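Birgit Reuter has sold eggs from her farm shop in Votesier since she took it over from her uncle. The house was built in 1917, and the shop is in the old milk room. She keeps 346 hens, all brown layers.

I asked her first about the packing, as this is the part customers never see. "People think it is quick work," she said. "You put an egg in a hole, yes, but you must look at every egg before." She turns each one slowly under the lamp and feels for thin places with her thumb. On a normal morning she needs nearly 40 minutes for the first round.

She prefers coloured trays to the grey ones. "On grey I get tired eyes. With a pink tray I see at once where a place is free." Her trays come from Burkon, and she washes them herself in the evening.

And the eggs that wait beside the tray? "They can roll, so I never put them near the front," she told me. "My uncle had a towel for this. I like the bare table — it is easier to wipe." In April, when the hens lay most, her sister comes to help, and then they talk more than they pack.

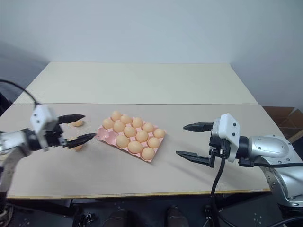
Prices and opening times

The shop is open every morning from 8 until noon. A box of ten costs 2 euros more at the Selero market, where Birgit must pay for the stand.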